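Progress report to Siller — bedroom tidying strand, Demirtaş project
21 Feb 2020

We said in January that this would be the period when the work either moved onto a real bed or stayed on the bench for another season. It moved onto the bed, and I'm very happy to report that we have learned more in 3 weeks there than in the whole bench phase!

Quick recap for anyone on the Siller side who is new to the file. The method under test is correction-weighted learning. We record an operator doing the task through the robot, train a policy on those recordings, let the policy run, and have the operator take over whenever it drifts. The takeover segments then count for more in the next round of training. Our question is whether a small set of corrections can do the job of a much larger set of clean demonstrations.

The task is toys off the bed and into a basket. It sounds like nothing, but soft toys are a lovely problem — they sag, they roll, and they change shape the moment you close a hand on them. Grey sheets wrinkle under them too, which the bench never did.
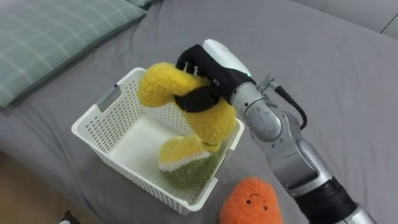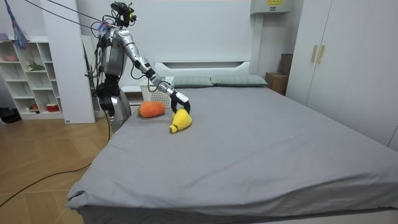
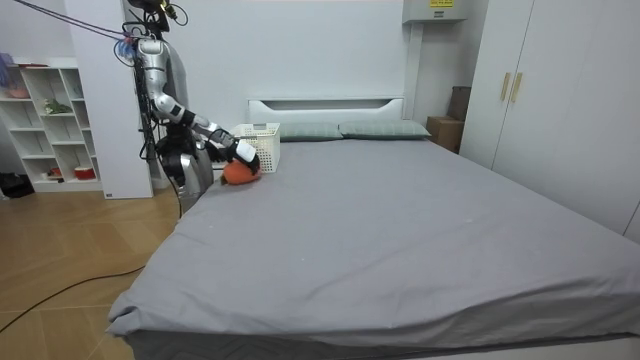
Serpil Sarıgül, reading a draft of this report, asked whether the corrections were really teaching the policy anything about grasping, or whether it was just getting better at lining up with the basket. It's a fair challenge and we changed the analysis to answer it. Every trial is now scored in two parts, pick and release, with separate labels for takeovers in each.

On that scoring, the policy trained with corrections needed a takeover in 7 of 30 trials. The one trained on clean demonstrations alone was run for the same 30, and there the operator stepped in so often that we stopped treating it as a serious competitor. Most of the remaining 7 fall on the release side, when a long toy hangs over the basket wall and the policy can't decide whether it's in. So Serpil's hunch was partly right, only the other way round: grasping has improved the most.

A few things are behind schedule. The Fomthorpe site isn't ready, so all results so far come from a single room, and I wouldn't want anyone to read them as general. The labelling tool (Prundo) still loses its place when a trial is paused, and we've been fixing those labels by hand.

Next period we'll vary the basket position, add toys the policy has never handled, and repeat the comparison with a second operator. No change to the budget is requested. I'd be delighted to walk anyone through the trial logs, they make surprisingly good viewing.

Comments

fernhill_dee
Are you weighting all corrections the same? A nudge at the wrist and a full re-grasp seem like very different signals to me.

Marlow T.
Great to see this off the bench. Would like the per-toy breakdown when you have it, particularly for the release errors.

okonrad
Same operator for both sets of demonstrations? If so, please put that in the next one near the top.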